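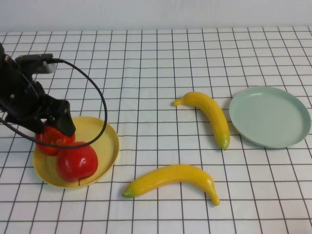
Pince posée sur la pomme du fond, assiette jaune. Pièce jointe au ticket 844.

Ticket 844
Projet : Kingi (rangement de table, fruits)
Site : Bramport
Priorité : basse, puis haute, puis de nouveau basse
Statut : ouvert
Composant : préhension / passage de câble

Objet : le bras trouve la pomme, la suite est moins claire

Description du problème

La tâche demandée tient en une ligne : trier les fruits, pommes dans une assiette, bananes dans l'autre. Un enfant de trois ans s'en acquitte en mangeant une des pommes au passage. Chez nous, le cycle s'arrête une fois sur deux avec le code 11 (« effort de préhension incohérent »), doigts sur le fruit, et n'en bouge plus avant redémarrage du superviseur Holari.

Pour mémoire, la fiche projet Kingi annonce « débarrasser la table familiale ». On en est aux fruits en plastique sur une nappe à carreaux. La table familiale attendra, avec sa sauce et ses verres à pied.

Environnement

Superviseur Holari, build 148
Planificateur Medar, réglages d'usine, sauf la hauteur d'approche
Éclairage diffus, mur blanc
Fruits : pommes et bananes factices

Étapes pour reproduire

1. Placer les pommes, lancer la séquence « tri ».
2. Laisser le bras descendre à la verticale du fruit.
3. Attendre. Le code 11 arrive ou n'arrive pas. Prévoir un café.

Journal

09 h 10. Recalibrage de la caméra. Le centre de la pomme est correctement estimé, le repère tombe pile dessus. La perception n'est donc pas en cause, ce qui est vexant pour ceux qui avaient parié là-dessus (moi).

09 h 45. Ouverture de pince augmentée au maximum. Moins d'arrêts, mais la pomme roule. Une pomme qui roule est considérée par Medar comme une nouvelle pomme, qu'il ajoute à l'inventaire avec enthousiasme.

10 h 30. Essai avec les pommes directement sur la nappe, assiettes vides de chaque côté, pour écarter une collision avec le rebord.

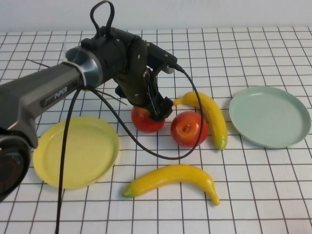 Même code 11, au même stade de la descente. Le rebord de l'assiette est innocenté. J'ai rétabli la hauteur d'approche d'origine, sans effet notable.

11 h 20. Piste du câble. Celui du poignet fait une grande boucle qui descend jusqu'au niveau des fruits. Si elle frotte sur la nappe pendant la descente, le capteur d'effort peut lire à peu près n'importe quoi. Hypothèse à vérifier, mais elle a le mérite de coûter le prix d'un collier de serrage.

14 h 05. Collier posé, câble ramené le long de l'avant-bras. Presque 148 cycles enchaînés, 2 arrêts. Je ne crie pas victoire, j'ai déjà crié victoire dans le ticket précédent.

15 h 40. Passage aux bananes. Le bras saisit la première par le bout, la soulève, la dépose à cheval sur le bord de l'assiette verte et déclare la tâche réussie. Medar vérifie la position du centre de l'objet, et le centre était bien dans l'assiette. Ticket séparé à ouvrir.

Réponse du support Holari (copiée ici)

« Le code 11 est un comportement attendu lorsque l'effort mesuré est incohérent. Merci de vérifier que l'effort mesuré est cohérent. »

Contournement provisoire

Fixer le câble du poignet avant chaque série. Limiter la vitesse de descente. Ranger les bananes à la main, opération qui prend quatre secondes et ne nécessite pas de licence.

Question posée par la direction de Bramport : peut-on montrer la machine en août à des clients qui voudraient l'installer en cuisine ? De mon côté, oui pour les pommes, à condition que personne ne touche à la nappe. Pour la vaisselle, le linge ou une vraie banane mûre, je n'ai aucun essai à produire et je préfère que ce soit écrit quelque part.

Reste à faire

Relever l'effort à vide avec et sans collier.
Demander à Medar un critère de dépose qui tienne compte des deux bouts de la banane.
Remplacer le collier par un vrai guide-câble, quand la commande sera validée.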